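## Cambio de moqueta en la segunda planta

La reforma de la biblioteca de Sorolell sigue según el calendario que enviamos a los socios con el boletín anterior. La planta baja está abierta con el horario habitual y el préstamo funciona con normalidad.
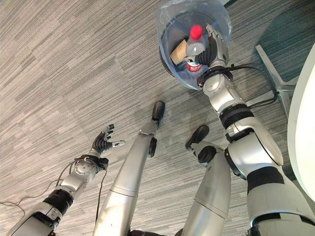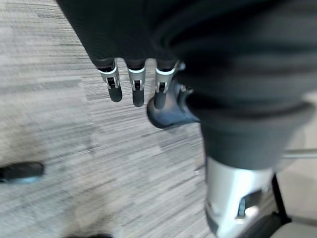

El trabajo pendiente es el de la segunda planta. La empresa Aitken retirará el pavimento de la sala de estudio durante la primera quincena de agosto, y en esos días no se podrá subir, ni por la escalera ni por el ascensor. Los 80 puestos de lectura se trasladan a la sala de actos, que abrirá a la misma hora que el resto del edificio. Hay enchufes en las dos paredes laterales, pero no en el centro.

Los 3832 volúmenes de historia local quedarán en depósito. Quien necesite alguno puede pedirlo en el mostrador antes de mediodía y recogerlo al día siguiente. Las revistas encuadernadas no se servirán hasta que termine la obra.

Catriona Swanson atiende las consultas sobre reservas. Para los grupos de lectura hay que hablar con Calum Niven, que está reorganizando las fechas. El grupo de Eleni Ionescu mantiene su sesión y solo cambia de sala.

Los libros prestados antes del cierre tienen una prórroga automática de 2 semanas. No hace falta solicitarla.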